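September 2018

Bedroom setup, hand-held grippers. Notes for me + Hiyori, Margit please check the time sync bit before you go home.

Where we are: task is bag and clothes. Pick up soft thing on bed, move it, lay it down. No arm today, just people with the yellow-finger units. Gertraud wants the policy to see enough different grips before we let the Plukar arm near fabric again, after January I agree.

Morning problems
Unit 017 would not pair, twice. Restarted the logger, fine after. Don't know why. Danzer charger gets warm, swapped it for the Himlow one. Calibration: wave it slowly at the start, 5 seconds, THEN open/close fingers fully. Alois skipped the open/close on his first run so finger width is junk for that whole take, marked bad.

Long black padded bag on the bamboo mat, tried as first object. Slippery fabric, rounded end, hard to know where to pinch. Best so far is come in low from the side, close slow, lift the end only and let the rest follow. If you grab the middle it folds and the fingers lose it.
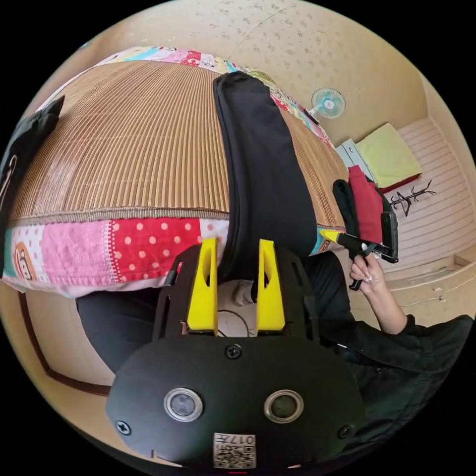
Rules for demonstrating (agreed at lunch)
- Start with fingers fully open, every take. Every.
- Move at half the speed that feels natural. Mafalda is the only one who does this without being told.
- No twisting the wrist past what the arm can do. Joint limit is 99 deg on our mount, the logger does not warn you.
- Two people with grippers at once is ok but keep them apart, tracking jumps when one goes in front of the other.
- If you drop it, keep recording, pick it up, finish. We want the recoveries. Say "drop" out loud so it can be taged later.
- Don't fix the cloth with your free hand!!

Afternoon
Switched to clothes. Folded pile on the pink dotted sheet, take from the top: black, then mustard, then light blue. Thin stuff is worse then thick. Fingers pick up two layers and you don't feel it through the handle, you only see it when the second one starts to slide.

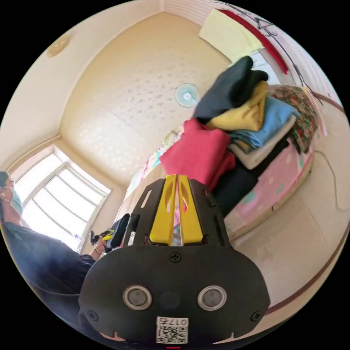
Margit thinks softer pads on the tips would help with the double layers. Maybe, but then all the earlier takes have different friction and we mix two things in one set. I'd rather keep the tips and change the approach angle, more from the edge of the fold. Tried it 4 times, got a single layer on 3. Not enough to say anything.

Tracking gets bad when you hold the unit close over plain sheet, nothing for it to lock on to. Back off, let it see the window or the wall with the hook, then go in again. Stovari export drops the last second of each take, so hold still at the end before you press stop.

Count after today: 899 takes in the set, Alois's bad one not included. Disk is OK.

To do
Ask Gertraud re tips, yes/no.
Hiyori: replay a few of the clothes takes on the arm in sim, see if wrist limit is hit.
Me: fix pairing on 017 or at least write down what the restart does. Charge everything tonight.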